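Grundus, run 61

Past midnight in Lekesstead. Lab smelled like fabric softener and old coffee. Srour on run 61, still not folding.

Two months she'd been teaching it cloth. Gripper in her own hand, towel, fold, reset, again. 1,928 demonstrations. The method was simple enough to fit on a napkin: show it the mess, show it the fix, let it work out the middle. Leave out the clean starts. Start crumpled, always crumpled.

Her idea, the crumpled starts. In May they'd laughed at it. Success stuck at 29 percent, flat starts only, and the minute a towel landed wrong the policy just froze. Hung there over the cloth like it forgot it's own name.

So, messy. Yellow cloth, teal fabric, drop it, don't look, go.

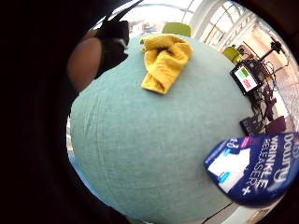

Nesrin Kılıçarslan thought the number would hold only as long as the towels did, and had she tried it with a shirt, even one shirt, before she wrote the word general in that abstract?

She had not. She deleted the word. Put it back. Deleted it.

Then went to find a shirt, teh lights humming, Srour waiting with its fingers open.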